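Cable slack on the Neton bench cell

The Neton setup sheet says to leave 50 mm of slack at the wrist camera and call it done. I don't buy it. On our Marano cell that figure held until the arm reached across the table, and then the plug started to work loose.

Do this instead. Power down. Open the cable ties on the upper link. Move the arm by hand to its farthest reach, then fold it all the way in. Mark the cable at both ends of travel, add 11 mm, and close the ties finger-tight.

Run 18 slow cycles before you trust any of it. A clean log proves very little — watch the cable.

Slack has its own price, and the sheet skips that too. A high loop like the one arching up beside the left arm needs clear space next to the side panel, so check it at full speed as well.

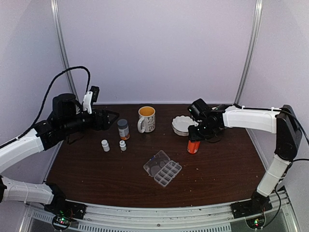
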